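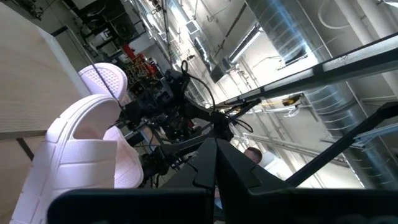 **inesmatos:** I'd go with white for the guest pairs every time, because you can spot the dirt and you know when to scrub them. Dark ones just hide it.

**zubaida_k:** See, that's my argument against white! I had white house slides for one winter and I was at the sink with a toothbrush every weekend. By February they were gray in all the little dents of the footbed and I gave up and bought dark.

**henrique_g (original poster):** Ok so this is turning into a color thread, which is fine, but my question was about storing them by the door. We went shoes-off at home and now there are slides everywhere. My current idea is a long wooden table top in the entry with the pairs lined up on it, then a bench under it. My wife (Benvinda, she reads this, hi) says slides on a table is disgusting.

**nazareno:** Benvinda is right. Sorry. A table is a table.

**henrique_g:** They never go outside!! They're cleaner than my phone.

**zubaida_k:** Doesn't matter, someone will put a bag of bread on it. Get a low rack. Mine's a Stillden, 109 bucks, which hurt, but it takes all the pairs in the house and you can sweep under it.

**inesmatos:** 109 for a rack? I paid 50 for a Sokeo one and it's been fine, a bit wobbly if the kids lean on it. One thing to think about is the strap. Molded ones you can rinse and stack however you like, but the ribbed fabric kind gets a crease if you squash it under another pair, and then it rubs the top of your foot. I keep those in the top row with nothing on them.
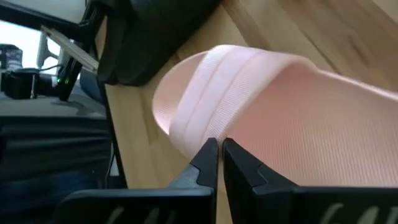

## Re: sorting by person or by color?

**henrique_g:** New heading so I can find this later. Do you sort yours? We've got two people wearing pink and I keep putting my foot in the wrong one, half asleep, going for coffee.

**nazareno:** One color per person, done. My mother did this with towels and it worked for thirty years.

**zubaida_k:** Unless the kids both want pink, and then you try telling a kid she's dark green now. Good luck! 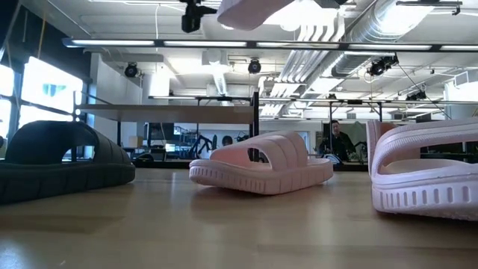 **inesmatos:** Sizes sort themselves out if you write a number under the heel with a paint marker. I don't bother with colors at all. What drives me nuts is singles, one slide by the door and the other one under the couch.

**nazareno:** Then clip them together.

**inesmatos:** Nobody in my house is going to clip anything, Nazareno.

**henrique_g:** I like the paint marker. I'll try that this week, plus a rack, fine, you all win. The plant stays on the table though. 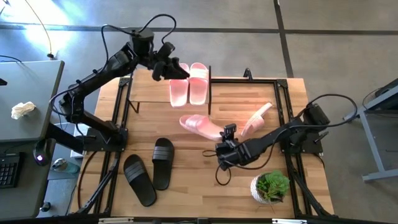 *Pink pairs up top, black pair at lower left, succulent in the corner.*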